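Laxdal is a small collection of spoken words and short sentences from families who use more than one language at home. We made it to study how people change from one language to another inside the same sentence. Please read the notes on consent before you copy any files.

Maintained by Humaira Durrani and Roman Baran. Questions about the transcripts go to Daryna Demchenko.

## What is inside

- `audio/` – 400 recordings, mono WAV, one file for each speaking turn
- `transcripts/` – one plain text file for each recording, UTF-8
- `speakers.csv` – age group, languages, years in the present town
- `splits/` – the lists we used for our own tests

The file names have four parts, separated by an underscore: family, speaker, session, turn. The family code is only a letter and has no meaning. In the first version the session came before the speaker, so old scripts must be changed.

## How the recordings were made

The families spoke at their own kitchen table or in the living room. We gave them a list of themes (food, school, a journey, a quarrel with a neighbour) and they could choose freely. The visitor from our side stayed in the next room when this was possible. Some children came close to the microphone and the sound is too loud in these places. We have not repaired it.

Remo Kaufmann cut the long recordings into turns by hand. Where two people speak together, the turn belongs to the person who started first, and the other voice is marked with `<over>` in the transcript.
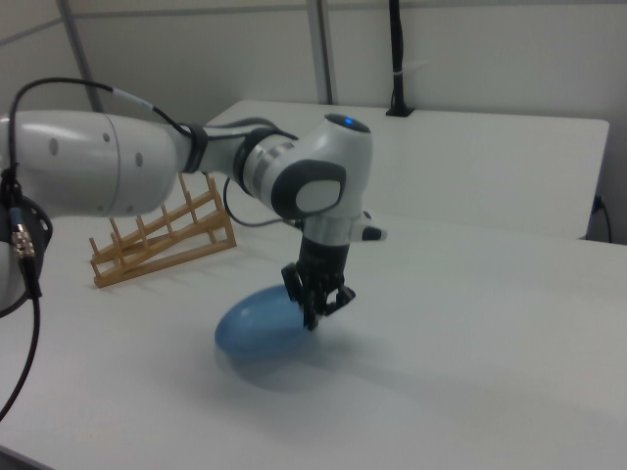 **Category: transcripts and labels**

Each word has one language label. Names of people and places have the label `name`, also when the pronunciation is clearly from one language. Words which exist in both languages with the same form have the label `both`. We discussed this for a long time, and Domnica Pîrvu wanted to have a separate label for old loan words. It is not in this version.

A second person checked 177 of the transcripts. The column `checked` in `transcripts/index.csv` shows which ones. Most corrections concerned the ends of words, which are often swallowed in fast speech.

Example of one line:

```
we go to the market<en> na<uk> Friday<en>
```

A label stands after the last word of its group, so in this line the first five words are all English.

## Known problems

1. Family D has much noise from the street, mainly in session 2.
2. The age group is missing for 5 speakers.
3. Laughing and coughing are marked in the newer transcripts only.
4. The test split contains two speakers who are sisters of speakers in the training split. For work on speaker recognition you should make your own split.

## Consent and use

All adults signed the form, and parents signed for their children. You may use the data for research and teaching. You may not try to find out who the speakers are, and you may not put the recordings on a public page. Short parts may be played in a lecture.

If a family takes back its consent, we remove the files and write this in `CHANGES.md`. Please look there before you begin new work, and delete the same files from your copy.

## Changes

- **April** – new order in the file names, corrected labels in family B
- Before this: first version, without `speakers.csv`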